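Drorside Bench Rules Kit for Small Robot Arms

Price: $80
Ships in 2 business days
Made by Drorside, sold through Zosalar

Hi, I'm Ebise, and I put this kit together after spending way too many evenings retyping the same safety sheet for every new bench we set up. If you run small tabletop arms in a classroom, a makerspace or a shared lab, you probably have a sheet like that too, taped to a wall somewhere and curling at the corners. I wanted one that people would read (and that would survive a coffee spill).

The kit is a set of 9 laminated cards, a roll of floor and table marking tape, a pad of sign-off sheets and a lockout tag for the power supply. Each card covers one topic and fits on one side. The first one is the card I care about most, so let me go through it a bit.

Card 1 is Before You Power Up. Clamp the base. Know which way the arm will go when it homes. Move your cables so they can't catch on a joint at full reach — do this by hand, with the power off, all the way out in every direction. Tie back hair, take off lanyards, push up loose sleeves. Then say "powering" out loud. I know, it feels silly for an arm you could pick up with one hand! Say it anyway. The person next to you may be reaching for a part.

Card 2 is about the reach zone. You measure the longest reach of your arm with the gripper open, add a hand's width, and tape that line on the table. While the arm is live, the only things inside the line are the things the task needs. Laptops, drinks and phones live outside it. Small arms don't hit hard, but they're very good at shoving a mug off a table, and they can pinch a fingertip. 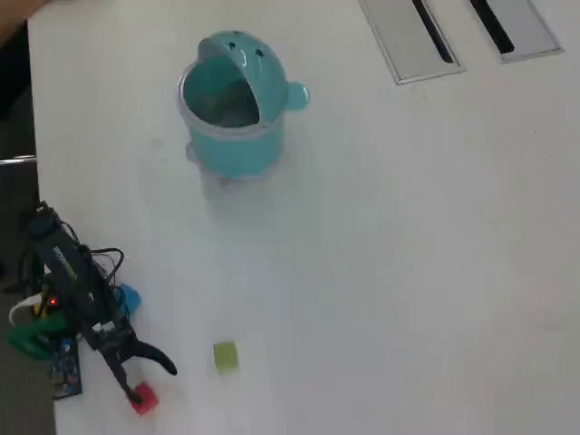 Cards 3 and 4 cover hands. The short version is that you don't reset the objects while the arm is moving, even if it looks like it's nowhere near you. Pause, wait for it to settle, reach in, reach out, resume. We wrote the steps in that order and in big type. Card 4 has the same thing for two people working together, where one person runs the arm and the other one moves the parts. The one moving the parts gets to say when it starts again.

Card 5 is for exposed boards. Plenty of us run controllers without a case, me included, and the card asks you to stand them off the table, keep metal tools away and never plug or unplug a motor with the supply on. If you can get a case on it, please do.

The rest are stopping and holding (what happens when you cut power to an arm that's up in the air — it drops), running unattended (don't), end of day, and what to write down when something goes wrong.

Is this a certified safety product? No. The cards are good practice, written in plain words, and they sit underneath whatever your school or company already requires. If you're working with a full-size industrial arm you need a proper risk assessment by someone qualified, and I'd rather you spent your money there first.

What changed in the second edition (Oct 31, 2022)

Lợi Vương at Kineder ran the first set in a teaching lab and sent me four pages of notes, bless him. The tape is now low-tack, so it comes off glossy tabletops without leaving gunk. The sign-off sheet has a line for software version. Card 7 got rewritten from scratch.

Good to know

Cards are letter size with rounded corners and a hole at the top. Wipe with a damp cloth. Dry-erase marker works on the blank box where you write your own reach distance.

Spanish cards are coming in December. If you want the Nigatu wall rack to hang them on, it's sold separately and you pick it at checkout.

Lost a card? Email me the number and I'll mail you a new one, no charge the first time.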